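Notes on the Ilari building lettings, for anyone comparing service charges. Posting in parts.

1/ The two-bedroom flats on the upper floors are let unfurnished from October. Floor area is given on the plan as internal, wall to wall, and includes the hall cupboard. The balcony is excluded.

2/ Rent is quoted at 460 a week. Water is in that figure. Electricity is not, and each flat has its own meter in the riser cupboard by the lift.

3/ Heating is from the Stovura communal plant. You pay a standing charge plus units. The controller is in the hall, which reads warm if the bathroom door is left open – ask for the sensor to be moved.

4/ Windows are double glazed on the street side. The courtyard side was redone later, with a different handle and no trickle vents. Check which you are getting.

5/ Parking is 200 a month, one bay per flat, height limit on the ramp. The Ahn building next door shares the ramp but has its own barrier and fobs.

6/ Kyung-tae Ha at the letting desk sent me the revised inventory on 2nd December. It corrects the oven model and adds the blinds. The earlier version should be ignored.

7/ Deposit is held by a scheme, five weeks' rent. Break clause at six months, two months' notice, in writing. Email counts.
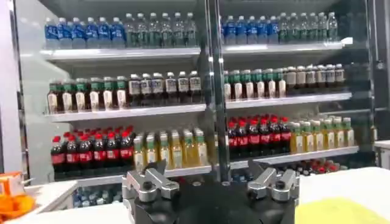 Page 382

8/ Ground floor has a residents' lounge and parcel lockers. Lounge hours are on the door. Large parcels go to the desk.

9/ Still waiting for the lift maintenance record. Will add it to this thread when it arrives.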